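Section 2: Before you buy - planning and budgeting for a two-arm table

I wrote this section after we'd kitted out the second table at Westgate, and I wish I'd had it in my hand for the first one. The rest of the guide assumes the gear is already sitting in your workshop. If it isn't, start here, get a coffee, and bring whoever signs the purchase orders along with you.

You'll need a tape measure, a floor plan (a sketch is fine), and a spreadsheet with a column for things you forgot. Mine is called "Ki's column" after our first table, Ki, which blew its budget on bits and pieces. The second table is Tita, and Tita came in under. Same arms, same grippers, much better shopping list!

2.1 Decide on the job first

1. Write down the one task you want the table to do in its first month. Ours was picking up small bottles and setting them into a tray. Yours might be sorting fasteners or loading test tubes, but please pick one.

2. Gather the real objects and weigh the heaviest one full, then add the weight of the gripper and anything bolted to the wrist. Compare that total with the arm's rated payload at full reach. Sellers love to quote the number with the arm tucked in close, so ask for the other one in writing.

3. Measure the widest thing you'll grip, at the point where you'll grip it. If the gripper opens only a hair wider than that, go up a size. Isla Morrison did our measuring and she used callipers, where I'd have eyeballed it off a ruler and been wrong.

4. Decide whether you need two arms on day one. I'm a fan of two, but if the second one is going to sit parked for half a year, you might be better off buying a frame that takes two and one arm to start.

Note: If you do buy the arms separately, check that the second will run the same firmware as the first. We paid for an afternoon of support to sort out a mismatch, and that was a dull afternoon.

2.2 Size the table and the frame

1. Mark the tabletop out on the floor with tape, full size. Put tape down for the walkway too, and for where the operator stands.

2. Pretend to be the arm. I mean it - stand at the mount point with a broomstick cut to the arm's reach and swing it. Gøran Westerberg felt silly doing this and then found that our first layout had the elbow going straight into a cupboard door.

3. Choose the frame before the tabletop. Aluminium extrusion costs more than welded steel, but you can shift a mount along it with a hex key, and you will be shifting mounts. Budget for twice as many brackets and T-nuts as the drawing calls for.

4. Pick a tabletop that's flat and stiff. We went with wood on Tita and I'd do it again. It's easy to drill, it's kind to a gripper that comes down a bit hard, and a scuffed patch can be sanded.

5. Leave room behind the table for the control box and the air it needs. Read the clearance figure in the box's own manual, and don't let anyone stack things on the vents.

CAUTION: Do not stand inside the reach of either arm while it has power, even when it looks parked. Plan the emergency stop so the operator can hit it without leaning over the table, and buy a second one for the far side.

2.3 Add up the real cost

We were quoted one price for the arms and spent a good deal more than that by the time anything moved. Work down your sheet in this order:

1. Arms and mounts. Ask if the mounting plate is included. Ours wasn't.

2. Grippers. Get the price of spare fingers at the same time, and order a set. They're the part you'll wear out or bend while learning.

3. Control box, power supply and emergency stops.

4. Frame and tabletop, including delivery. Long extrusion is awkward freight and the courier will charge you for it.

5. Cables. This is the line everyone gets wrong. Measure along the route the cable will take, down the leg and around the back, with slack for the arm to stretch right out. On Ki I ordered to the straight-line distance and had to replace the lot. Add ties, clips and labels while you're at it.

6. Cooling. If your shed gets as hot as ours does in February, put a floor fan on the list and make sure there's a power point for it.

7. Electrical work. We had to put $3,000 aside for a licensed sparky, and I'm glad we did.

8. Trays, bins and spare stock of whatever you're handling. Small money, but it adds up, and waiting on a box of bottles while the arms sit idle is maddening.

9. Your own time. Saskia Tipoki, who keeps the books for us, made me write down my hours. Tita took roughly 47 of them from opening the first carton to the first clean run, and I'd left every one out of the original budget.

Note: Keep a reserve. We hold back 16 per cent of the total and don't touch it until the arms have been through their first task.

2.4 Talk to the supplier

1. Get at least two quotes, and send both suppliers the same list. We bought from Rollel in the end. They weren't the cheapest, but Nam-gil Baek in their service department answered my silly questions before we'd paid a cent, and that counted for a lot.

2. Ask what happens when a joint fails. Do they send a part, send a person, or want the whole arm back? If it's the whole arm, keep the carton and the foam.

3. Ask for a demo with your objects. Post them a few if you can't visit.

4. Ask how long the price holds. Ours ran out while we were still arguing over frame widths.

2.5 Stage your spending

You don't have to buy it all in one go. Dong-hyun So worked out our order for Tita and it went smoothly enough that I've copied it straight from his notes:

Stage 1: frame, tabletop, electrical work. Level it and leave it alone for a week.

Stage 2: control box, first arm, one gripper, emergency stops. Run the arm with nothing on the table until you're comfortable with it.

Stage 3: second arm and gripper, longer cables if needed, spare fingers.

Stage 4: trays and stock for the real task. Start with a small batch, say a handful of bottles, and keep the second arm parked well clear while you get the first one's pick positions right.
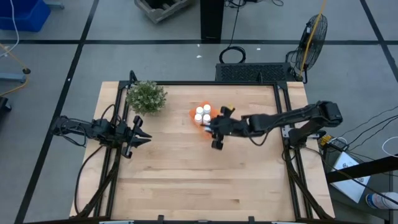

Hold off on Stage 4 extras like a second tray size or fancier fingers until you've run the first task for a couple of weeks. I had a whole page of them for Tita and ended up ordering one. When your sheet is filled in and your quotes are back, go to Section 3, which covers delivery day and what to check before you sign for the cartons.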